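Ticket: Bin picking trial, purchase request for second gripper and wrist camera
Status: Open, waiting on supplier
Raised by: Brigitta Mösli, warehouse planning
Assigned to: Aurelia Zürcher, equipment budget
Supplier: Prekard
Opened: 4 May 2021

Brigitta Mösli wrote:

I've been asked to approve the next stage of the Prekard order and I can't do it on what we've been sent. The quote says the arm is "ready for full bin coverage". The log from the trial says otherwise. Out of 50 picks, 7 ended with the arm stopped and the message "approach blocked", and every one of those was at a bin beside the roller track. Prekard's answer is that we should buy 2 of everything. I'd like somebody to find out what is wrong with the first one before we pay for another.

What we have tried so far:

Restarted the controller. No change.
Loaded the bin positions again from the Plelix export. No change.
Slowed the approach to half speed. It stopped in the same places, only later.
Swapped the gripper fingers for the spare pair. No change.

Aurelia Zürcher wrote:

Thanks. Before I go back to them, can you tell me whether the aisle was measured with the bins in place or from the old floor drawing? The drawing I have is from last August and I know the rails were shifted after that. If Prekard planned the reach from it, then their sums were wrong before the crate was opened.

Brigitta Mösli wrote:

From the drawing, I'm fairly sure. Their engineer asked me for it by email and I never saw him with a tape measure. I raised this at the time and was told the software would "learn the gap". I have yet to meet software that can make an aisle wider.

My other worry is the housing behind the fingers. The sales sheet gives the width of the fingers and makes a great deal of how slim they are. The body behind them is a good deal broader, and that is the part that has to fit between the bins when the arm reaches low.
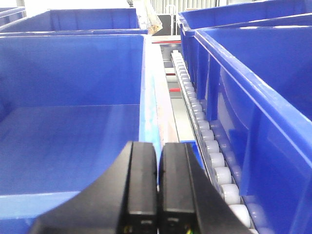 I would also like to know what the planning software thinks it is avoiding. Vumudier (their planner) draws a safety margin round every bin, and the margin is a setting. If it was left at whatever the factory chose, then some of these stops may be the planner refusing a move that the arm could make perfectly well. Or the margin is right and the gripper is too wide. Those are two very different bills and the quote doesn't separate them.

Aurelia Zürcher wrote:

I've had a reply from Prekard. They say the margin is "optimised", with no number. They also say a second arm on the other side would share the difficult bins and bring the success rate up. I asked whether the second arm would have the same gripper. It would. So it would come at the same bins from the other side with the same wide housing, and we'd have paid for the privilege.

They have offered the Yu gripper as an option. It has a narrower body, takes 76 days to deliver and isn't covered by the service contract. No loan unit for testing – I asked twice.

For the budget, I am splitting the request as follows.

Second arm: on hold. No money set aside this year.
Wrist camera upgrade: refused for now. Nothing in the log points to the camera.
Yu gripper: may be bought, one only, if Prekard puts in writing that it fits our aisle as measured.
Site measurement: approved, to be done by us and not by them.

Brigitta Mösli wrote:

Agreed on all four, though I'd want the service contract question settled before the Yu one is ordered. A gripper outside the contract means that every fault becomes an argument over whose part caused it. We went through that with the label printers.

I'll measure the gap at floor level and at rim height, because the rims stick out and the drawing ignores them. I'll add the figures here and send them to Prekard with a request for the margin as a number, in millimetres. Please don't close the ticket if they answer with another brochure.

Aurelia Zürcher wrote:

Leaving it open. The final payment on the first arm is stopped until the margin figure arrives.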